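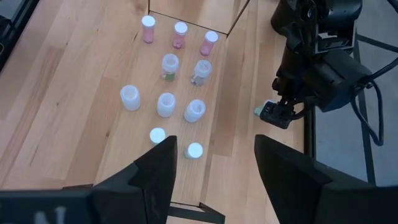

# plarel-grasp

Plarel is the picking stack we use for small upright things that stand close together: pill bottles, caps, sample pots, anything short and round that a gripper would rather knock over than hold. It takes wrist camera images, finds the containers, works out which ones can be reached without brushing a neighbour, and hands a short motion plan to the arm controller. It's grown from a weekend script into something we're really pleased with, and we'd love other people to break it.

Maintained by Sepehr Nouri (perception, calibration) and Anum Bukhari (planner, the two-arm parts).

## What's in the repo

- `perceive/` – detector, rim and cap fitting, table plane estimate
- `plan/` – grasp ranking and the clearance check
- `control/` – thin client for the Safavi motion server
- `tools/` – calibration, log replay, labelling helper
- `configs/` – one folder per cell; start from `configs/istau`

## Getting started

You'll need Python 3.10 or newer and a running Safavi server. For replay only, you can skip the server completely.

```
git clone <your fork>
cd plarel-grasp
pip install -e .
plarel check --config configs/istau
```

`plarel check` prints the camera transform, the gripper opening limits and the workspace box. Please read the workspace box before you enable motion! Ours is set for our table and will be wrong for yours.

To replay a log and watch the grasp ranking update as it goes:

```
plarel replay logs/shelf_a --show-ranks
```

This is my favourite part of the whole thing. You can step one image at a time, change the clearance margin with the arrow keys and see grasps drop in and out of the list.

## How containers are found

We fit circles in two passes. The first looks for solid discs, so a white cap seen from above is easy. The second looks for hollow rims, for containers that seem to have no lid on. Both kinds turn up together on our table: pink bottles with white caps at the back, clear ones in front of those, then frosted white ones that only give you a rim. A single pass kept calling rims "caps" and then picking a grasp height that was far too tall, so splitting it was a huge win.

Clear bottles get the `body=unknown` flag by default. The cap fit is good, the body edges often aren't, and whatever is inside (something green, something greyish) can pull the colour grouping off course. The planner treats `unknown` bodies as wider than they look.

The other arm is masked out using its joint state, and so is whatever its gripper is holding. The mask is generous. If you have a small object in one gripper very near the row, expect the closest bottle to vanish from the list until the arm moves away. Anum has a tighter mask on the `held-object` branch and it's looking lovely already.

## Grasp ranking

Each candidate gets a score from three terms:

| Term | Config key | Notes |
|---|---|---|
| Finger clearance | `w_clear` | distance from either finger to the nearest neighbour |
| Reach | `w_reach` | penalises awkward wrist angles |
| Fit confidence | `w_fit` | comes straight from the circle fit |

Clearance is checked along the whole approach, including the last bit of the descent. The default margin is 13 mm. Lower it if your fingers are thinner than ours, and do it in replay first.

## Test data

The Dranesau set has over 200 labelled layouts, split into 13 groups by how tightly the containers are packed. Group 2 is the friendly one. Labels are JSON, one file per layout, with circle centre, radius and a `cap` / `rim` tag. Circles hidden behind the wrist fingers are labelled only where some of the edge can be seen.

```
plarel eval --data dranesau --group 2
```

## Known problems

- Dark lines on the tabletop sometimes get read as a tray wall, and the planner then refuses anything next to them. Set `ignore_flat_edges: true` if you know there's no wall there.
- Long straight plank joints can tilt the table plane slightly. Re-run `tools/plane_fit.py` after moving the table.
- Short containers close to the wrist fingers lose part of their outline. Back the arm off and look again; `lookback: true` does this for you.
- Replay on Windows drops the colour overlay. Patches very welcome.

## Contributing

Open an issue with the replay log attached if you can. A log beats a long write-up every time, and Sepehr gets through them surprisingly quickly. Run `make lint test` before you send a pull request. New gripper configs are the most useful thing you could give us just now, especially for fingers with soft pads.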